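Clitden Building Users Group — Minutes, November Meeting
Subject: Restroom provision and survey of use, floors 3 to 5 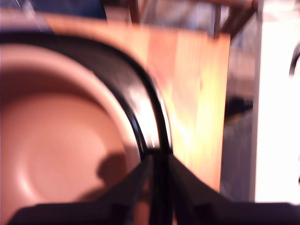 1. Minutes of the previous meeting
Accepted with one correction. Under item 4, "paper towel dispensers" should read "soap dispensers."

2. Matters arising
The broken stall latch on floor 3 has been replaced. The reported smell near the floor 5 drinking fountain was traced to a dry floor drain. Facilities will top up the trap weekly.

3. Survey of restroom use
The survey carried out for the building by Nijs was received. Staff and regular visitors were asked which restrooms they use, how often, and what leads them to avoid one. The report was sent out ahead of the meeting and taken as read.

Points noted in discussion:
— The most common reason given for avoiding a restroom was lack of privacy, mainly the gaps at stall doors and the quiet of the floor 4 restroom, which is next to an open office area.
— Cleanliness came second. Comments were concentrated in the afternoon, after the midday cleaning round.
— Several respondents said they wait until they get home. The wording of this question did not separate people who do so daily from people who do so now and then. Nijs to be asked whether the raw answers allow a split.
— Floor 5 was rated higher than the other two floors. Its partitions run closer to the floor, and its exhaust fan is louder. The group did not agree on which of these matters more.

One member asked that the health effects of delaying a bathroom visit be covered in the staff bulletin. The group felt it was not placed to give medical advice. The bulletin will state only that staff may leave their desks at any time and do not need to ask first. Supervisors at the Curninthorpe site are to get the same wording.

4. Stall door gaps
Two options were tabled.
Option A: strip inserts fitted to the existing doors and posts. Quoted at $4000 for all three floors, labor included.
Option B: full replacement of partitions on floor 4 only. No firm quote yet.
Option A was approved. Option B is deferred until the lease position on floor 4 is known. Inserts must not stop the doors from being opened from outside in an emergency, and the supplier is to confirm this in writing before work starts.

5. Background sound
A trial of the Jillus sound unit in the floor 4 restroom was proposed. The unit plays steady fan noise when the door sensor is triggered and shuts off after 90 seconds. Concern was raised that it would be heard in the office area. Agreed to run the trial for three weeks at the lowest setting, with a comment sheet at reception. The unit goes back to the supplier if complaints are received in the first week.

6. Cleaning schedule
The contractor can move the midday round to 2 p.m. at no charge. A second afternoon round would fall outside the current contract. Agreed to move the existing round and review comments at the next meeting. Spare toilet paper will be kept inside each restroom — the hallway closet is locked after 5 p.m.

7. Actions
Facilities: order strip inserts; get written confirmation on emergency opening.
Facilities: arrange the floor 4 sound trial and comment sheet.
Secretary: write to Nijs about the raw answers.
Secretary: draft bulletin wording and send a copy to Curninthorpe.
Contracts: confirm new cleaning time.

8. Any other business
The hand dryer on floor 3 was reported as cutting out early. Facilities to check the sensor.

The meeting closed at 11:40 a.m. The next meeting will be held in the same room.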